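Tracing a Wrist Fault in a Simulated Kitchen Arm

Applies to: Merulham kitchen scenes, Skilten controller, seven-joint arm with two-finger gripper

The fault covered on this page is a sudden change of arm posture during a counter task. The arm starts a short move toward an object on the counter, slows down, then swings the elbow and wrist through a large arc and stops with a joint limit error. The hand often ends up well above the counter, near the upper cabinets. In simulation the only loss is the episode. On hardware the same motion would carry the elbow through space where a person could be standing, so the fault has to be cleared before a policy or a motion script leaves the simulator.

The procedure was written after a batch of 1,000 simulated episodes in which 97 ended with this error. Danang Subramaniam ran the batch and Uyên Châu did the tracing. Their first assumption was a collision with the counter edge. It was wrong, and the steps are ordered so that the collision check comes early and can be closed quickly.

Before you start

You need the episode log, the scene file and the controller settings that were active during the run. Do not use the current settings if they have been edited since. The Skilten controller writes a copy of its settings into the log header, and that copy is the one to load.

You also need a viewer that can step one control tick at a time. Playback at normal speed hides the fault, as the whole swing fits into a fraction of a second.

Step 1. Find the first bad tick

Open the log and go to the joint limit error. This entry marks the end of the fault. Step backward and watch the commanded speed of the wrist joints. In a faulty episode the commanded speed rises sharply while the hand itself barely moves. Write down the tick where the rise begins. All later steps refer to it.

If the commanded speed stays flat and only the measured speed rises, stop here. That pattern points to a contact problem or a wrong mass value in the arm model, and this page does not cover either.

Step 2. Rule out contact

Turn on contact display and load the tick from step 1. Check each arm link against the counter edge, the drawer handles and the appliances. Step back a further 12 ticks and check again. If no contact is listed in that range, close this branch.

Check the collision shapes as well as the visible ones. In one early version of the Merulham scene, the collision box for the counter was deeper than the counter drawn on screen. Links that looked clear were touching it. Hạnh Diệp corrected the box in April, but scene files copied before then still carry the old one.

Step 3. Look at the posture

Set the viewer behind and slightly to one side of the arm, with the counter in view. Load the tick of the joint limit error, then move back to the first bad tick and compare the two. What matters is the direction of the hand relative to the links that carry it. A reach to the back of the counter should end with the hand level or pointing down. A hand pointing up at the cabinets during a counter task means the solver has left the branch it started in. 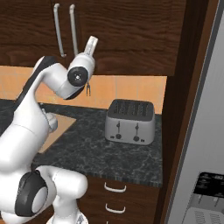

Why does the arm swing so far when the target is only a short distance away?

The controller is asked for a straight hand path that passes close to a singular posture, where two wrist axes nearly line up. Near that point a small hand motion needs a very large joint motion. With too little damping the solver supplies it, and the arm lands in a different posture that reaches a joint limit.

Step 4. Confirm the singularity

Plot the smallest singular value of the arm Jacobian over the episode. In a normal reach it dips and recovers. In a faulty one it drops close to zero at the first bad tick. If the two events line up within a few ticks, the diagnosis is confirmed.

Do not use the manipulability product alone for this check. It multiplies all the singular values together, so a large value in one direction can partly hide a small one in another. The first report on the batch was based on the product and missed several episodes for that reason.

Step 5. Change the damping

The solver uses damped least squares. Its damping factor was fixed at a low value to keep the hand accurate during grasping. Replace the fixed value with one that rises as the smallest singular value falls:

1. Set a threshold on the smallest singular value. Take it from the plots of your successful episodes, just under their lowest dips.
2. Above the threshold, leave the damping as it was.
3. Below the threshold, raise it smoothly to the maximum. A step change produces a visible jerk in the wrist.
4. Log the damping factor at every tick.

The hand will lag behind its path while damping is high. Reduce the path speed in that region if the lag affects the grasp.

Step 6. Add a posture stop

Damping lowers the chance of the fault but does not bound the motion. Add a separate check that compares each new joint command with the previous one and holds the arm if any joint changes by more than the limit for that tick. Keep this check outside the solver. Sándor Szűcs reviewed the first patch and sent it back on this point: the check read its limit from the solver's own settings, so one bad file could disable both.

After a hold, the arm must stay where it is until an operator clears the state. Automatic retry is off by default and should remain off. A retry from a near-singular posture usually triggers the same fault again.

A software stop of this type is not a safety-rated function. On hardware it does not replace the emergency stop, guarding or the speed limits required for the cell.

Step 7. Rerun

Run the failed episodes first, with their original seeds. Then run a fresh set of 3,000 with new object positions, including positions at the back of the counter. Count holds and joint limit errors separately. A hold means the check worked, but the cause still needs a look.

Known issues

The Đoàn log converter drops the damping column when it exports to the older format. Vy Ông has a patch for it. Until the patch is merged, read the column from the raw log.

Scenes from the Kornport set place the arm base closer to the counter, and the threshold from step 5 does not carry over. Measure it again for each base position.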